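Hi Ju-won, quick update on the Morthorpe parents' circle, as promised. We've mailed 491 invitations to families through the Clerumer congregations, and I'm thrilled with the replies (one grandmother wrote four pages!). The $2,000 is holding up fine, with $200 going to the hall in May.
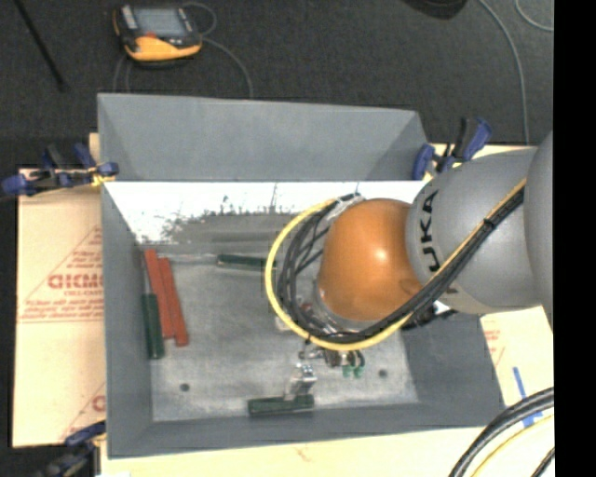 What's slower is the clergy side. Two pastors are in, a third wants to read our guidelines first, and I still owe him a copy. I'll send you the Meireles receipts once I find the second one.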